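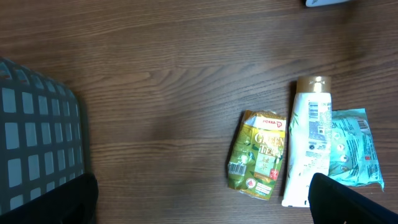 ## 4. Setting up your table and basket

Before you sort a single thing, give yourself a proper clear stretch of table. A wooden dining or kitchen table does very nicely, and the Flisora basket is happy on any flat top, so please don't feel you need to go out and buy anything special. Wael Younis, who wrote the first version of this guide, did all his sorting at an old kitchen table with one short leg, and he managed perfectly well (he did wedge it first, and so should you).

1. Wipe the table down and let it dry. Crumbs have a way of finding their way into the holes of the basket, and they are a nuisance to get out again.
2. Stand the basket towards one side, with the middle of the table left free. Left or right is up to you - most people like it on the side of the hand they use less.
3. Run a finger round the rim and over the mesh. If you find a rough spot from the moulding, rub it down gently with a nail file.
4. Bring your groceries over a few at a time and lay them out in the middle, with a little space between them.

**Note:** Small cartons of juice can be laid down or stood up while you sort, whichever you find easier. Check the straw is still attached before it goes in the basket, as they do come off in shopping bags.
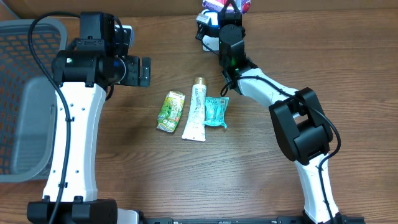
5. Start with whatever is heaviest. Drinks go in first, flat on the bottom, and anything in a soft packet waits until the end.
6. Put wrapped snacks on top, with the printed side facing up so that you can read it later without rummaging.
7. When you have finished, lift the basket with both hands under the rim and carry it to the cupboard. The Jirkelen shelf takes two baskets side by side, with nearly 16 cm to spare above them.

**Caution:** Don't fill the basket above 7 kg, and never carry it by one edge. The mesh is strong but it does flex, and a carton landing on your foot is no fun at all!

**Caution:** Keep the basket well away from the hob and the oven door. For washing, see section 5.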